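Portal de Apoio Wemlow
Comunidade > Ciências da vida > Citação e referências

Como citar um artigo de enciclopédia em linha sobre uma família de aves sem autor indicado?

Ifigeneia Tsolakis
Membro

Exmos. Senhores,

Encontro-me a redigir um relatório sobre os pica-paus ibéricos e recorri a um artigo da enciclopédia Tolleo relativo à família Picidae. O artigo não identifica o autor, apenas a equipa editorial, e foi revisto em agosto, sem menção do dia. As normas da minha instituição exigem autor, data e hiperligação permanente.
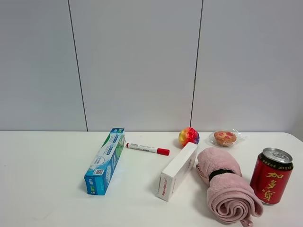
Solicito esclarecimento sobre dois aspetos: se a equipa editorial pode figurar no lugar do autor e se os nomes científicos devem manter o itálico quando surgem no título da entrada. O relatório tem 74 referências e pretendo uniformizá-las antes da entrega.

Com os melhores cumprimentos.

Resposta aceite
Kristine Mercado
Moderadora, secção de Zoologia

Cara utilizadora,

Na ausência de autor individual, a entidade responsável pelo conteúdo ocupa essa posição. Deverá, portanto, iniciar a referência por "Tolleo, equipa editorial", seguida do mês e do ano da última revisão.

Quanto ao itálico, aplica-se ao género e à espécie (Dendrocopos major, Picus sharpei). Os nomes de família, como Picidae, escrevem-se em redondo e com maiúscula inicial.
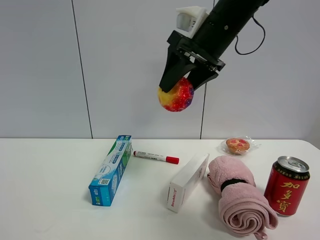 Recomenda-se ainda a indicação da data de consulta, uma vez que as entradas de taxonomia são revistas com frequência. A hiperligação permanente obtém-se no menu "Partilhar", no topo do artigo; o endereço copiado da barra do navegador pode conter parâmetros de sessão e deixar de funcionar ao fim de 90 dias.

Esta resposta foi considerada útil por 6 membros.

Žukauskas
Membro

Eu uso o Skundlow para gerar as referências e nunca tive problemas. Basta colar a ligação. Convém verificar o itálico, que por vezes desaparece na exportação. 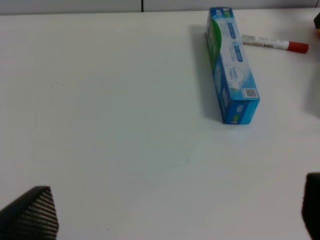 Na minha faculdade também aceitam o título da entrada em primeiro lugar quando não há autor. Sugiro que confirme com o orientador.

Denunciar | Partilhar | Seguir este tópico
Tópicos relacionados: 5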